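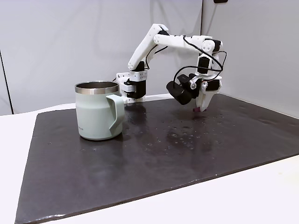
What do you get if you sign up for the Brindico arm kit right now?

You get a small tabletop robot arm in parts, the motors that move it, a gripper, a camera that sits at the wrist, and two months of the Ollby software, which is the bit that lets you teach the thing a job by doing the job yourself. You supply the table, the computer and a good deal of patience.

I've been asked that more than anything else since I mentioned the kit in the last issue, so I figured I'd put it first this time and then ramble from there.

So, the build. I started on a Saturday morning with coffee and big ideas, and by dinner I had a shoulder and an elbow. Brindico says an afternoon. Maybe if you've built one before! The instructions are fine up to the part where you run the cables, and then there's one drawing that is supposed to cover the whole wrist, and I looked at that drawing for a very long time. My advice is to leave more slack than you think you need. I went short the first time, and when the wrist turned all the way over the plug pulled right out of the motor. I took the wrist apart and did it again on Sunday, grumbling.

Each motor has to be given its own number before it goes in. Please do this before you screw everything together. There's a sticker sheet in the box for labeling them, and I skipped it, and then I had a bag of motors that all looked exactly the same and no idea which was which.

The job I picked for my first real try was table wiping, which Ollby has as one of its starter lessons. You guide the arm through the motions and it records what the camera sees along with where every joint is. Then you do it again, and again, moving things a little each time. The lesson asks for 15 runs before you train anything, and I'd call that the bare minimum. My first version had learned one very particular path across the board and was going to follow it no matter what you put down. I added more runs with the mug shifted over, and more with water in different spots, and the second version was a lot less stubborn.
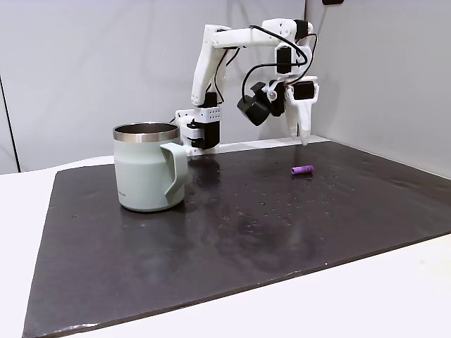
The gripper is better than I expected for the money. It closes evenly and it doesn't chatter the way my old one did when it got near the end of its travel. It is weak, though. Small light stuff is what it's for. I wouldn't ask it to lift a full mug, and the Brindico folks don't claim it will. The fingers come off with a couple of screws if you want to print your own, and the files for the stock ones are on the download page along with the rest of the white parts.

The software I have mixed feelings about. Recording is great — you press one key to start and one to stop, and if you flub a run you throw it out with another. Training is where it slows down. I left it going overnight on my own machine. You can send it off to Ollby's servers instead, and that's faster, but those minutes come out of your plan and I burned through mine quicker than I liked. After the two free months you pick a plan or go without. You can export your recordings first, and I'd do that early, before you have more than 1,000 of them sitting there. My export was 1,901 files and the progress bar gave up halfway, though the files themselves all came through.

A few of you asked how this stacks up against the Debnath kit. I've only used the Debnath one at a friend's place, so take this with salt. It felt stiffer and quieter, and it arrives already put together. It also costs a good bit more, and you can't print a spare part when you snap one. I have snapped one (the little bracket under the elbow, entirely my fault, I overtightened it). The new one was printed and on the arm the same evening, and that went a long way toward winning me over.

If you want to order, Undix is the shop carrying the kit in the US. They ship the next batch in July, and you only put down a deposit until then. Get the version with the clamps included. I tried holding the base down with my own hardware store clamps and they crept every time the arm reached out far, and once the base creeps, everything you recorded is off by a hair.

Next issue I'm going to try the sorting lesson, and I'll have notes on swapping the wrist camera for a wider one, if the adapter shows up in time. Send me your cable routing tricks in the meantime, especially for that wrist.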